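Stirnelora Home > Finishes > Interior Wood > Table and Counter Oils

Showing 1 of 3,218 items

Gusance Matte Table Oil, Clear
Maker: Gusance
Type: Penetrating oil and wax blend
Sheen: Matte
Color: Clear, slightly warming
Sizes: Half pint, pint, quart
Stock: Pint and quart ship the next working day. Half pint on back order until May.

Overview

Gusance Matte Table Oil is a one-part finish for indoor tables, desks, shelves and work surfaces made of bare wood. It soaks into the top layer of the wood and hardens there. The wax portion stays at the surface and gives the low sheen. It leaves no thick film, so a worn or stained area can be sanded and oiled again without stripping the whole top.

The clear version has no pigment. On pale woods such as maple, birch, ash and rubberwood it deepens the color slightly and brings up the grain lines. The effect is close to the color of the bare wood when wiped with a damp cloth. Customers who want to keep the wood as light as possible should order the Pale version, which carries a small amount of white pigment to offset the warming. The two versions can be mixed in any ratio, but mix enough for the whole job in one batch.

Suitable surfaces

Solid wood, butcher block and real wood veneer, all bare and dry. Veneer must be sanded by hand with fine paper only. The oil will not bond to surfaces that still carry lacquer, varnish or polyurethane. Test for an old finish by placing a drop of water on the surface. If the drop beads and is still standing after five minutes, the old finish must come off first.

Not suitable for melamine, printed foil, vinyl wrap or any wood-look surface. Not suitable for floors, outdoor furniture, or the area directly around a sink. For sink surrounds see Gusance Counter Seal.

Oily tropical woods such as teak and rosewood may slow the cure. Wipe them with solvent an hour before the first coat, and test on the underside.

Coverage

One pint covers 100 square feet in one coat on sanded maple. Softwoods and open-grained woods take more, and end grain can take twice as much as face grain. The second coat uses less than half the amount of the first. A dining table for six needs one pint for two coats on the top, with enough left for the edges and one later repair. Treat the underside of solid tops as well. A top sealed on one face only will take up moisture unevenly and may cup.

Surface preparation

Sand with the grain, starting at 80 grit for rough stock or 120 for planed stock, and finish at 150 or 180. Do not go finer than 220. A very smooth surface closes the pores, and the oil will sit on top and stay tacky. Vacuum the dust, then wipe with a dry cloth. Compressed air is acceptable if the shop has a filter on the line.

If the table will be wiped down daily, raise the grain before oiling. Dampen the wood evenly with clean water, let it dry overnight, and sand lightly with the last grit used. This step adds a day to the job and reduces roughness after the first cleaning.

Fill deep knots and open checks before the final sanding. Shek Wood Filler in Natural takes the oil at nearly the same rate as maple. Most other fillers stay lighter or darker than the wood around them, so make a test patch on scrap.

Application

Stir the can for two minutes. Do not shake. The wax settles at the bottom during storage and a can that has not been stirred will give an uneven sheen from the first coat to the last.

Work at 60°F or above, with the can, the wood and the room all at the same temperature. Keep the surface out of direct sun while the oil is open. A table near a window should be moved or the blind lowered, as a warm strip will set up before the rest and show as a lap mark.

Apply a thin coat with a short-nap pad, a natural bristle brush or a lint-free cloth of 100 percent cotton. Spread it along the grain. Divide a large top into strips running its full length and finish each strip before starting the next. Wait ten minutes, then wipe off everything the wood has not taken in. Change to a fresh cloth when the first one stops picking up oil. The surface should feel barely damp after wiping.
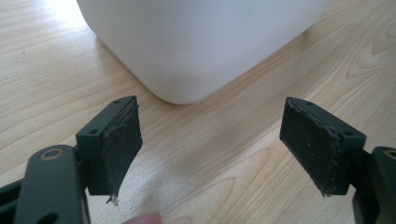
Let the first coat dry overnight with a window open. If fibers have risen, rub lightly with a gray nonwoven pad and remove the dust. Apply the second coat in the same way, using less oil. Two coats are enough for desks and shelves. Dining tables and craft tables should have a third coat on the top face and edges.

Edges and corners get the most wear. Wipe a little extra oil into them with each coat and check them again after half an hour for runs.

Drying and cure

Dry to touch: eight hours
Recoat: overnight
Light use: two days
Normal use: seven days
Full cure: three weeks

These times are for a room with moving air and moderate humidity. Damp or still air will lengthen them. During the first week, do not cover the surface with a tablecloth or mat, and lift objects when moving them. Containers with a flat base, such as storage tubs, planters and kitchen bins, should stay off the surface until full cure. A flat base cuts off the air under it and leaves a soft patch in the shape of the item. If this happens, remove the item, leave the area open for several days and buff with a dry cloth.

Resistance

After full cure the finish resists water, coffee, tea, red wine, milk, cooking oil and mild soap for one hour when tested with two coats on maple. It is not proof against standing water, ammonia, bleach, nail polish remover or strong alcohol. Hot pans will mark it. Iron objects left wet will leave a black stain in oak and other woods high in tannin, and the stain goes deeper than the finish.

Care

Wipe with a damp cloth and dry at once. Use a pH-neutral soap for grease. Do not use spray polish with silicone, which prevents later coats from soaking in.

Refresh the top when water no longer beads on it. For most dining tables this is once a year, and for a lightly used desk every two or three years. Clean the surface, let it dry, rub with a gray pad and apply one very thin coat. There is no need to sand.

For a ring or scratch, sand the marked spot by hand with 180 grit along the grain. Carry the sanding a few inches past the mark so the edge of the repair fades out. Oil the sanded area, wait ten minutes and wipe. The repair will look lighter than the rest for several weeks on woods that darken with age.

Common faults

Sticky surface after two days: too much oil left on. Rub with a cloth dampened with fresh oil, wait five minutes and wipe dry.

Patchy sheen: can not stirred, or one area wiped later than another. Apply one more thin coat over the full top.

White haze: moisture in the wood or a cold room. Warm the room and wait. If the haze remains after a week, rub back and recoat.

Rough feel: raised grain or dust. Rub with a gray pad after cure and buff.

Safety and disposal

Contains mineral spirits and drying oils. Combustible. Use with good air flow and keep away from open flame. Wear nitrile gloves.

Rags, pads and sanding dust soaked with this oil can heat up and catch fire without a spark. Lay used rags flat outdoors to dry, or place them in a metal can filled with water and close the lid. Never leave them in a pile or in a plastic trash bag.

Storage

Store upright at room temperature with the lid tapped down tight. Oil in a part-filled can will skin over in time. Remove the skin in one piece, strain what remains through a paper filter and use it only if it still flows freely. Unopened cans keep for three years.

Also needed

Shek Wood Filler, Natural
Shek Gray Nonwoven Pads, pack of five
Grasuvness Cotton Cloths, box of 100
Grasuvness Flat Applicator with spare pad

Shipping and returns

Ground shipping only. Cannot be sent by air or to post office boxes. Unopened cans may be returned to Stirnelora within thirty days in the original carton. Opened cans and mixed batches cannot be returned. Report leaking cans on the day of delivery and keep the outer box until the claim is closed.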